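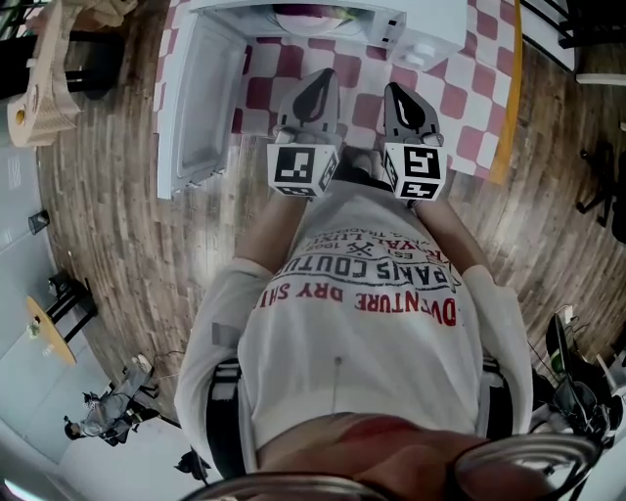

Riltodholm: looking after the hand-held gripper pairs

The Trureo pairs were due a service in January and have now had it. Three points for anyone who takes a pair out.

Marker cubes. Each gripper carries one cube, and the left and right patterns are different. Swapping them does no harm to the gripper but ruins the tracking, and the fault does not show until the session is processed. Wipe the faces with a dry cloth. Solvent lifts the black. If a corner has started to curl, replace the whole cube -- a single fresh face never sits quite flat.

Finger pads. The black pads on the inner surfaces wear first at the tip, where they meet door edges and handles. Jarman now supplies them in boxes of 100, and we fit new ones every 400 openings. Clean off the old adhesive before bonding, then leave the finger clamped overnight. Two pads fitted in a hurry last month came away on the fridge door task.

Zeroing. Close both fingers fully, run the Satov check, and note the reading on the card in the case. Anything over 77 goes back to the bench. Pair two was reading higher than that on the left and has had its slide cleaned and regreased. It will be back on the shelf this week.

Harness straps are adjusted by the wearer and are not part of the service.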